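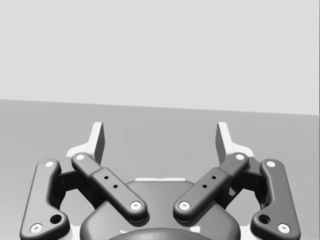

Figure 17. Two-fingered gripper over a gray surface, rendered view.

Setting Up a Supporter List for Publication

Use this section to prepare the names of donors and members for a newsletter, annual report or event program. It applies to Neleo desktop and to the Pralton hosted edition. Screens in the hosted edition may show the buttons in a different order.

Before you begin

You need an account with the List Editor role. Your contact records must already be imported. If they are not, complete the import section first and come back to this one.

Creating the list

1. Open the Lists menu and select New Publication List.

2. Type a title. The title is for your own use and does not print.

3. Under Source, choose the fund or membership group you want to draw from. To combine two or more groups, hold down the Control key while you click.

4. Enter the start and end dates of the giving period. Gifts dated on the end date are included.

5. Click Build. Lists of up to 3,000 names are built while you wait. Larger lists run in the background and appear under Completed Jobs.

Note: A person who gave more than once in the period appears once. If the same person has two contact records, both will print. Run Find Duplicates before you click Build.

Choosing how names appear

1. Open the list and select the Name Format tab.

2. Choose First Last or Last, First. The sort order stays alphabetical by last name in either case unless you change it on the Sort tab.

3. To print titles such as Dr. or Rev., check Include Titles. Titles are taken from the Prefix field exactly as they were typed.

4. For couples, select Joint or Separate. Joint uses the Household Name field. If that field is blank, the two names print separately.

5. Click Apply.

Caution: Edits made in the preview pane change the list only. They do not change the contact record, and they are lost if you click Build again. Correct spelling in the contact record.

Anonymous supporters

1. Open the contact record and select the Privacy tab.

2. Check Do Not Publish.

3. Return to the list and click Refresh.

The name is removed and the Anonymous line at the end of the list goes up by one. To leave that line out, clear Show Anonymous Total on the Layout tab.

Caution: Do Not Publish has no effect on lists that have already been exported. Delete old export files and make new ones.

Giving levels

Levels are optional. To add one, select Levels, click Add, and enter a heading and a minimum amount. You can add up to 22 levels. Leave the top level without a maximum. A gift that falls below your lowest level prints under Other Supporters.

Exporting

1. Click Export and choose Running Text, One Per Line or Columns.

2. For Running Text, choose a comma or a semicolon as the separator. Use the semicolon if names are set to Last, First.

3. Select a folder and click Save.

The Wukari template holds 167 names per page in three columns. The Etim template prints in a single column and has no page limit.

Section last revised May 2, 2025.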